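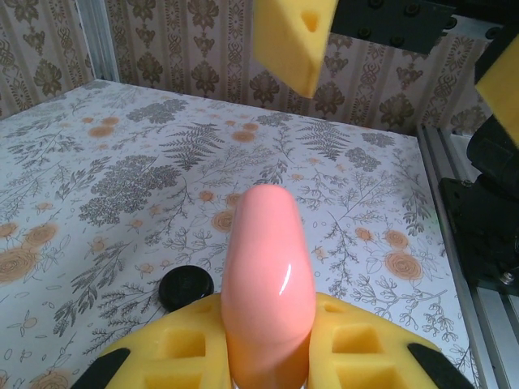

Botanik-Tischbelag von Pemari: graubraune Farne und orange Blüten auf Weiß

Tischbelag »Villalobos«, Farn und Rose

Von allen Mustern, die wir für Arbeits- und Basteltische führen, ist uns dieses das liebste. Auf weißem Grund wachsen Farnwedel, Blattzweige und dichte Blütendolden, alles in feinen graubraunen Linien gezeichnet wie in einem alten Pflanzenbuch, und dazwischen sitzen rosenartige Blüten in einem warmen Orange. Die großen Rosen fallen zuerst auf, die kleinen Blüten und dünnen Zweige entdeckt man nach und nach (ich finde nach Monaten noch neue!). Das Muster läuft über die ganze Fläche durch und wiederholt sich, ohne langweilig zu werden.

Richtig schön wird es, wenn etwas darauf liegt. Kräftiges Rosa, Gelb, ein kleines schwarzes Rund – alles hebt sich vom hellen Grund ab, und trotzdem sieht der Tisch nie kahl aus. Wer viel mit Kleinteilen arbeitet, wird das mögen.

Gezeichnet hat das Muster Austra Pētersons, mit Tusche und in Originalgröße. Die Farbtöne hat sie mit Yavuz Oral aus unserer Druckerei in Nustedthorpe abgestimmt, und beim Orange waren die beiden sehr hartnäckig. Im Mai kam noch einmal eine Korrektur, seither ist es einen Hauch wärmer.

Maße und Varianten
Breite: 90 cm
Länge: 70 cm oder 88 cm
Kanten: gerade geschnitten
Lieferung: gerollt, Motivseite außen
Passend zu: Tischgestell Poker

Auflegen
Tisch abwischen und trocknen lassen. Den Belag mit dem Motiv nach oben ausrollen und an den Ecken beschweren. Über Nacht liegen lassen, dann ist er glatt. Überstand mit Cutter und Stahllineal abschneiden, lieber in zwei leichten Zügen als in einem kräftigen.

Pflege
Feuchtes Tuch, ein Tropfen Spülmittel. Bleistift geht mit einem weichen Radierer weg. Heiße Töpfe bitte auf einen Untersetzer!

Muster bestellen
Handmuster gibt es im Viererset mit allen Farbstellungen. Auf einem kleinen Stück ist selten eine ganze Rose zu sehen – wer den großen Farn beurteilen möchte, schreibt bitte an Ona Koppel, sie schneidet gern ein größeres Stück zu.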